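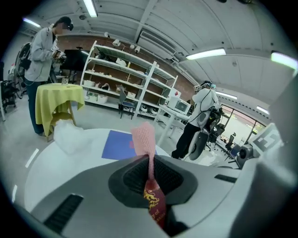 Sanaa Benmoussa replied that record 319 must stay open until the red tag and the maroon book have separate entries, and asked which title the public list shows at this moment.

It shows "Book, maroon, gold print" as title, and under it the description of the tag. So a visitor who searches "dragon" comes to the book. A visitor who searches "book" comes also to the book, but reads about a dragon and a pink mesh strip. I checked this in two browsers, same result.

**Ticket:** two objects joined in one record
**Collection:** Kutine, small printed things
**Program:** Kester
**Opened:** 6/5/21
**Status:** in work

**What I expected**

The tag is red with a golden dragon, and it has small gold lettering. I can read "of" and I don't want to guess the rest in the catalog. It should have its own record, together with the pink mesh. The book should have another one.

**What happened**

I typed the tag first and saved. Then I pressed "Copy record" to keep the place and the donor (Tahiri box, received in February), changed the title to the book and saved again. Kester did not make a new record. It wrote the new title over the old one and left the description as it was.

**Tried so far**

1. Closed the program and opened it again. No change.
2. Looked in the deleted records. The tag is not there.
3. Changed the title back to "Tag, red, dragon". Saved well. Now the book had no record at all.
4. Copied again, this time with an empty description. The title was written over again.
5. Made the book as a completely new record, without copy. This works, but the donor field stays gray and I can't type in it.

After step 5 I deleted the new record and put everything back as in the beginning, so that you can see the fault as I saw it. If this was wrong, please excuse me.

Sanaa asked also if the description is too long. The field accepts 2,000 characters and my text is much shorter, so I think this is not the cause.

**Text for the book, ready to paste**

> Book with hard cover, maroon, glossy. Gold crest: a crown above an oval with the letters RW, scrollwork at both sides. Another gold ornament in the upper corner.

I don't know what RW means. Please leave it as letters and don't complete it to a name. 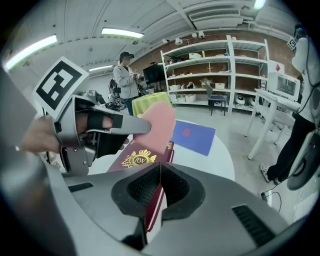
*Maroon book with RW crest, pink card and blue card.*

**The two cards**

They are also from the Tahiri box and they have no record yet. The pink one is closer to salmon, and in the color list of Kester I find only "pink" and "orange". I would choose "pink". The blue one has a small red square, and this should be in the title, otherwise we will mix it up with other blue cards later.

I will not enter them before the copy button is repaired. Koltedard wants the list for their printed guide, and it is better that the cards are missing there than that they have the text of another object.

**Questions to support**

- Can you open the donor field for new records?
- Is there an older version of 319 on the server, from before my second save?
- If I type the tag again by hand, does it get a new number? The old number is already written on its envelope in pencil.

**Next step:** waiting for the answer about the donor field. Please don't join or delete anything in 319 until then.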